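Divstead's river workers to be remembered on a new walk

11 Aug 2026

There is a new reason to lace up your good shoes and head down to the Divstead waterfront. The Gisside History Group has put together a guided walk about the people who loaded, mended, cooked and argued along the river a century ago, and it is a cracker. 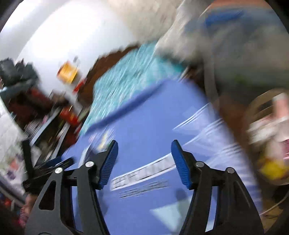
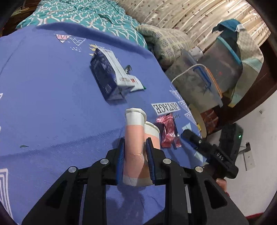 The walk is called Hands on the Water and runs for just under two hours, from the old Customs steps to the top of Istik Lane. It covers the wharf labourers, the sailmakers, the women who ran the boarding houses and the families who sold hot food at the gates before dawn. Most of these people never had a plaque or a street named after them. Many barely turn up in the newspapers of the day, unless they were fined for something (quite a few were).

Aravind Kurup leads the walk and did much of the digging behind it. He started in March last year with a box of wage books from the Istik Wool Store and kept going through court lists, rate notices and a wonderful pile of letters held by local families. He has now traced 57 workers by name, and walkers will hear from as many of them as time allows.

"You stand on the corner where the men waited to be picked for a shift, and you can read out who got work that morning and who went home," he said. "It still gives me goosebumps, and I've done it in the rain."

One of the best stops is outside the former Đặng grocery, now a bike repair shop. The Đặng family let striking wharfies buy flour and tea on credit through a long winter dispute, and the shop's account book survives. Some of the debts were paid back years later, a few coins at a time. Aravind carries copies of two pages and hands them round, and people on the trial walks spent so long poring over them that the group has added extra time at that corner.

There is plenty of colour further along as well – a brawl over a stolen goose, a lodging-house choir that won a regional prize, and a ferryman who refused to carry the mayor. The route then climbs to Istik Lane, where the brick cottages built for wool store foremen are still lived in. Walkers are asked to keep their voices down on that stretch.

More than one person on the trial walks recognised a surname. A retired teacher found her great-grandmother listed as a bag sewer in the wage books, and has since lent the group a photograph of her with her neighbours. It will be shown at the last stop from now on. If you have old papers or family stories from the waterfront, bring them along, as Aravind would love to see them.

Each walk takes up to 15 people and tickets are $5, with kids free. Money from the first season will go towards scanning the wage books, which run to 200 pages and are getting fragile at the spine. Once that's done they will be free to read at the Divstead library.

The path is sealed and flat as far as the Đặng stop, then steep and a bit uneven up to the lane. Anyone who would like to skip the climb can finish at the grocery, where there are benches and a tram stop close by. Bring water and a hat, and book at the library desk or through the Gisside History Group.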